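Trendel and Gikside team up on Nonik, a shared library of hands-on examples for robot learning

April

GIKSIDE – Trendel and Gikside are pleased to announce the start of Nonik, a joint project to gather everyday handling examples for a system that learns by watching how a job is done. Recording is already under way at the Gikside lab, and the first batch of 3,000 examples is planned for release to partner labs once it has been checked.

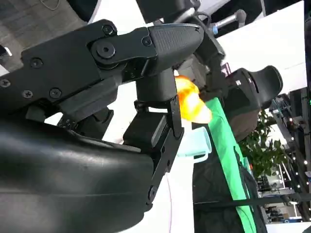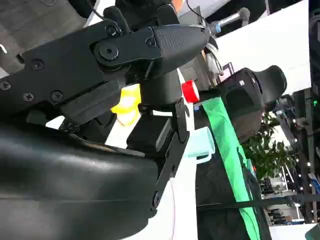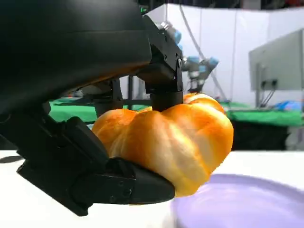 Nonik recording at the Gikside lab, seen from cameras close to the gripper. Last picture: a small orange pumpkin held above a white tabletop. Photos: Trendel

Every Nonik example is a short recording of one job from start to finish. A person guides the arm through the task, and the system stores the camera views together with the movement of the arm and the opening and closing of the fingers. Later, the learning software studies many of these recordings side by side and tries the same kind of job on its own.

The project team is especially excited about the range of things on the list. Cups, cloths, plates and small decorative items all ask for a different touch, and a grip that suits one can be quite wrong for the next. The plan calls for 100 tasks, each recorded many times with the objects moved to new spots between takes. Slow takes and second tries are kept too, with a note saying so, and the software gets to learn from those as well.

"We love this part of the work," the Nonik team said in a joint statement. "You set out a plate, pick up something with an odd shape, and right away you start thinking about how your own hand would do it. Getting that into a recording is a real pleasure, and we can't wait to see what other labs do with it."

Trendel is in charge of the recording setup and the file format. Gikside provides the lab space and trains the operators, who work in sessions of 90 minutes with a break before the next one. Chidiac joins as the review partner: 2 reviewers will look at each recording separately and mark where the grip begins and ends before it goes into the library.

Labs that would like to suggest a task for the second batch can send a short description and a list of the objects needed. Suggestions are read every Monday, and tasks using ordinary household items are very welcome.

About Nonik
Nonik is a joint project of Trendel and Gikside, with review by Chidiac. Questions from the press and from labs can be sent to the Nonik project office at Gikside.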